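Drosance extends Whitcombe internal door range for older houses

Vadavdale - Drosance has added made-to-measure sizes to its Whitcombe range of internal doors, aimed at owners of older houses whose openings do not match current stock sizes. The new sizes go on sale in February.

Each Whitcombe door is supplied as a blank with solid timber edges, so that up to 2 cm can be planed from either long side without exposing the core. Doors are ordered by height, width and thickness. Customers are asked to measure the opening at three points across and two points down, and to send all the readings with the order. Where the readings differ, the door is cut to the largest and trimmed on site. 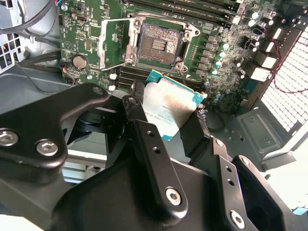
Openings that are out of square are common in houses of this age, and a door cut to a single measurement will often bind at the head or leave a gap at the foot. The order form now includes a diagonal check, with a space to note which side the hinges are on and whether the old hinge recesses are to be kept. Existing recesses can be copied on the new door if a paper template is sent in.

The range comes in two finishes, primed and unfinished oak. Primed doors need two top coats on all faces, including the top and bottom edges, before hanging. Oak doors should lie flat in the room where they will be used until they have settled - they should not be stored in a garage or a newly plastered room.

Hinges and latches are not included. Drosance recommends three hinges for any door in the range, and the fitting sheet gives positions for each height. The sheet also covers reducing an oversized opening with a timber lining, for households that would prefer a smaller door to a replacement of the same size.

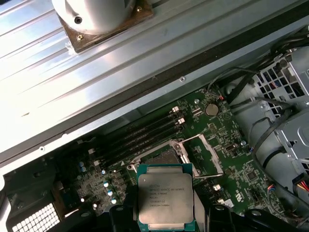 Metal panel with ridges, beside the open interior of a computer chassis.

Whitcombe doors are made at the company's Plorkberg workshop and can be ordered through the Vadavdale showroom. Samples of both finishes, the order form and the fitting sheet are available from the showroom on request.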